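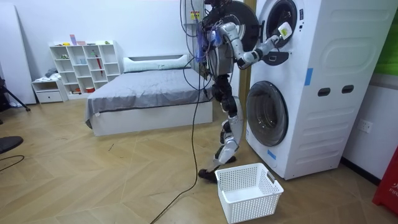 Laundry cell, humanoid at the upper drum, basket on the floor.

How to budget a laundry test cell, short version. Writing this in June between two purchase orders, so forgive the typos.

Step 1. Pick the appliance first, robot second. We went with a stacked unit. Upper door height decides your reach spec, so measure it before you call anyone. Prurnine wanted the number before they'd even quote an arm.

Step 2. Spare grippers. Buy two sets. Fingers end up near gaskets and door rims all day and the lead time from Biltport was 50 days. Put it in the frist order, not the second.

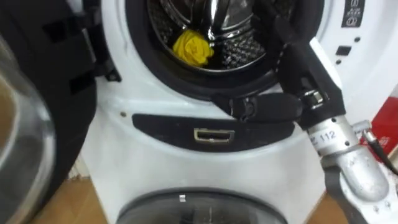

Same order should have your cables and connectors in it. We forgot, paid rush shipping on 10 of them. Dumb.

Step 3. Laundry. Sounds silly, still a line item. Small cloths in bright colors, plus a basket. I put down $136 and that covered it.

Step 4. Floor time. Work out hours per month, then add a third for resets. We planned 162 hours and ran over. Margaritis bills by the hour, Jomance by the month, get both quotes in writting.
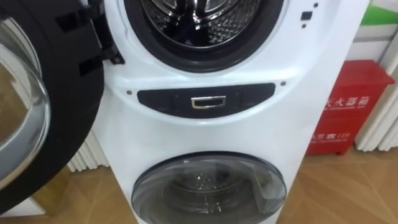 Ultan Ó Conaill wrote in to say a third is too low for resets, he'd go half in the first month and trim it later, and put service visits on their own line so they don't eat the spares money.

Fine, changing my sheet. Step 5, installation and power, coming when I have the electrician's bill.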